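Teach a Home Gripper Arm to Pick Up Watch Straps

Karabo Mokgethi and I share a bench at the Porevberg workshop, and our winter build is a small arm that sorts watch parts. Before the hardware moves at all, we run every grab in simulation. It's so much fun, and it saves a lot of bent fingers!

Step 1. Load the gripper model and set the finger opening to 60 mm. Give each strap its own collision shape. 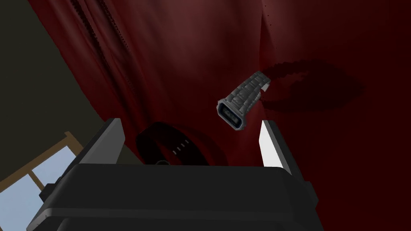 Straps are wonderful test objects because they curl, tilt and hide their own edges. Start with one, get it working, then add a second with a different surface. With a curved black strap low between the fingers and the chunky gray band higher up by the right one, the planner has to pick a target and stick with it. Ours dithered until I gave the nearer strap priority.

Step 2. Drop the closing speed to 5 mm per second for the first runs. Save a log each time (you'll want it!).

Step 3. Swing the wrist away from the cloth and try a few odd angles with the fingers wide open.

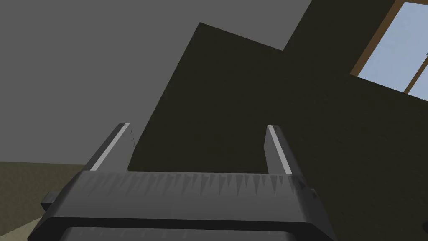
Run 120 approaches this way before you let the fingers close on anything. If the wrist jitters, lower the gain a little and go again. Sizwe Pretorius wrote us a script that does the whole batch over lunch.

Step 4. Copy the tuned values to the real controller and repeat Step 2 with an old strap.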